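Lab 6: Picking up cloth
Mechatronics 343, Mitra Fallahi
4 November 2021

Work in pairs. Each pair signs out one hand-held gripper and one knit garment from the Kvaran bin. Lay the garment on the white table top and leave it rumpled.

Close the fingertips on a single fold near a cuff or hem. Squeeze slowly and stop when the fabric stretches between the grip and the table. Knit gives more than the woven towels from Lab 5, so expect creases to run well away from the fingers.
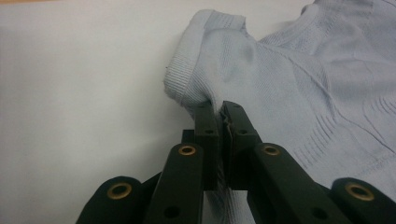
Record 20 grasps per garment. Mark a grasp as failed if the fold slips before the cuff clears the table by 50 mm. Write down where you pinched: cuff, seam or open fabric.

Files go in the Wunley folder under your pair number. Bring your table of results to the March review. Check the linkage pivots before you return the gripper.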